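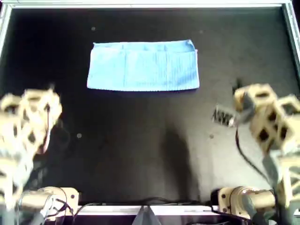

Towels and Cloths: A Small Gallery of Folding

Text by Celina Olszewski
Posted Dec 1, 2019

Welcome to this page of my folding gallery. In February I began to collect pictures of folded things, first from my own linen closet and later from other places, and now there are 152 of them in the album. On this page I put only light blue cloth, on a black table with a silver metal border. I like this combination very much. On a dark surface every edge of a light cloth is easy to see, and you can study the fold without moving it.

I am not a professional in housekeeping. I learned folding from my aunt in Iltwood, who kept the linen for a guest house with eight rooms. She had one rule for towels: the edges must meet, and the hand must pass over the cloth one time only, from the middle to the outside. When I pressed a towel too many times she took it from me and shook it open, and I had to start again.

The long fold

The picture at the top of the page shows a light blue towel folded into a long rectangle, much wider than it is tall. The two upper corners stand up a little, and the top edge is not completely even. The lower edge is straighter and slightly frayed. Ribbed cloth is pleasant for this kind of fold – the lines of the weave tell you if you are going straight.

My aunt used the long fold for the rail beside the sink. For a shelf it is less practical, so I fold the long piece once more, end to end. My shelf is 40 centimeters deep, and after this second fold the towels go in nicely with the closed side to the front.

The soft fold

The second picture is for people who wrote to me that their towels never look like in the magazines. Mine do not either. Samran Mahawong, who helps me with choosing the pictures, wanted to keep this one out of the gallery, but I think it is useful. You can learn more from a cloth with creases than from a perfect one. Look at the bottom part, where the edge is folded back and makes a lip, and at the left side, where a narrow flap is doubled over. 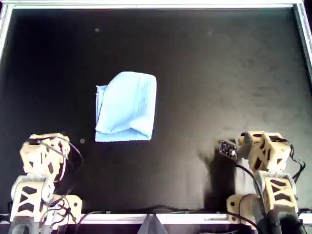 Light blue cloth, crumpled, with the lower edge folded back.

If your cloth looks similar, open it fully before you correct anything. Hold it by two corners, let it hang for a moment, and lay it down again with the ribs going away from you. Small corrections on top of an old fold usually make a new crease next to the first.

The next page of the gallery has napkins and pillowcases, with seven pictures sent by Kacper Pawlak. Please write to me if you would like to add your own.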